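Stop Filing Finger Pads Under Consumables

In August we lost most of an afternoon to a rubber part smaller than a stick of gum. One of the finger pads on a hand-held gripper had started to peel at its lower corner. The gripper still opened and closed, and the software still showed a green status. The only sign was that things came out of its grip a little crooked, and for a while we blamed the person holding it.

I think we treat this kind of fault the wrong way, and I think a lot of groups like ours do too.

Our log called it "operator variance." That was my phrase, and I regret it. Quang Mạc had been opening and closing the same door with the same tool since lunch, and I asked him twice to slow down. He did. It made no difference. Shahzad Awan finally took the tool out of his hand, turned it over under a desk lamp and lifted the pad with his thumbnail. By then we had 138 recordings from the session, and 23 of them had to be thrown out. The rest took two of us most of the next morning to check.

The money is small. What bothers me is that we had a checklist, and the checklist was all about electronics. Battery, cable, storage, clock sync, marker clean. The part that touches the world was not on it. It was in a drawer marked consumables, next to the tape.

The work makes this easy to miss. People stand close together, they trade tools, and everyone's eyes are on the task.

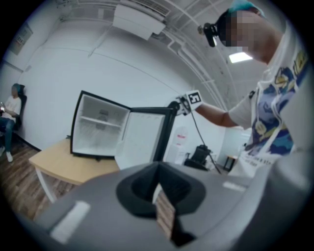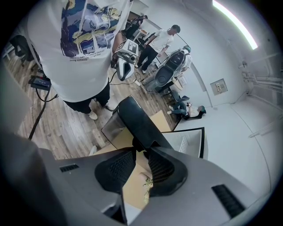 Both taken in the same room, hand-held grippers in use.

What should change

First, pads should have a service record. When we bought our spares from Plasten, I wrote the order number on the bag and nothing else. I could not tell you which pad was on which tool in August, or how long it had been there. A number on the back of each pad and a line in the log would have pointed us at the right tool in minutes.

Second, the inspection has to be physical. Ilse Kleinschmidt wanted a software check that watches how the fingers close and raises a warning. I have no objection to building it, but I would not wait for it. Push each pad sideways with a thumb before the session and again at the break. If it moves, it comes off. Shahzad's thumbnail beat every plot we had.

Third, "operator variance" should be the last thing written down. It closes the question too early - once a fault has a person's name on it, people stop looking at the tool. We now need 4 checks signed before anyone can enter it, and the pads are the first of them.

Vaughn Van Dusen, who runs our Ultmont bench, told me this is too much paperwork for a cheap part. He has a point about the paperwork. He also swaps his pads on a fixed schedule whether they need it or not, so he has never had to find out what a half-peeled one does to a day's work. We share a stock cabinet and not much else.

The same pads go on robot arms. An arm with a loose pad will not complain about its wrist or ask for a different tool. It will drop something, and depending on the job, that could be a sponge or a glass jar over somebody's foot. I would like the habit in place before then. Quang got an apology, and the old pad is taped inside the front cover of the log.

Last updated: August

23 comments
4 shares

Related
Cable strain on the Gellach bench: what we replaced
Aqeel Virk on writing a fault report people will read
Marwat arm stop test, second attempt
Who signs off a shared tool?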